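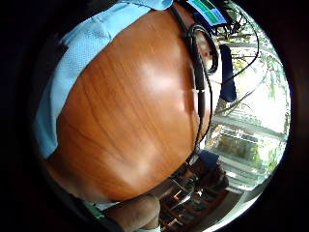

Why does the store ask for more than the price tag says?

When I was eight I saved up for a kite. The tag said $20, so I marched into the toy store with $20 exactly, all in crumpled ones, and put them on the counter. The lady smiled and said, "That's twenty-one dollars, sweetie." I thought she was cheating me! I went home with no kite and a very red face.

She wasn't cheating. The extra dollar was sales tax, and I wish somebody had explained it to me before I got to the front of that line.

What is sales tax?

A tax is money people pay to their government so it can pay for things everybody shares, like roads and fire trucks and the library. There are lots of kinds. Sales tax is the kind you pay when you buy something. The store adds a little bit to the price, you pay it all together, and later the store sends that little bit to the government. So the store doesn't get to keep it (I asked).

How do they know how much to add?

They use a percent, and percent just means "out of a hundred." Let's make up a town called Jarklow where the sales tax is 5 percent. For every dollar you spend, you pay five cents extra. If you spend $2, that's ten cents. My kite cost $20, so the tax was twenty times five cents, and that makes one dollar. There's my missing dollar!

In real life the number depends on where you live. Your state might have one rate, and then your county or city can put a bit more on top. A few states don't have a state sales tax at all. My cousin Yolanda lives in a place like that, and when she visits she still gets grumpy at the cash register.

Is everything taxed?

Nope. In a lot of places you don't pay sales tax on groceries like milk and carrots, or you pay less. Medicine that a doctor orders for you usually isn't taxed either. Some states even have a special weekend when school clothes are tax-free, and the stores get very, very crowded.

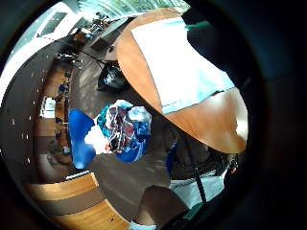

A round wooden table with a white sheet over much of the top.

The rules can get pretty silly. In some places a plain bag of flour has no tax but a candy bar does, and then grown-ups have long arguments over what counts as candy. Is a cookie candy? What about a granola bar with chocolate on it? People have real jobs figuring this out.

Is it fair?

People disagree about this one, and you can have your own opinion. Some people like sales tax because it's simple and everyone who shops pays the same rate. Other people say it's harder on families who don't have much money. Think of two kids who each buy the same $20 kite. They both pay one dollar in tax. If one kid has $127 in her piggy bank and the other has $21, that dollar feels a lot bigger to the second kid.

Try it yourself

Next time you're at the store with a grown-up, ask if you can see the receipt. Look near the bottom for the word "tax." Then find the line called "subtotal," which is what everything cost before the tax went on. Add the two together and you should get the total.

And if you're saving for something, ask what the tax is where you live and save a little extra. I went back for the kite the next week with my twenty-one dollars. It was red, and I got it stuck in a tree in May.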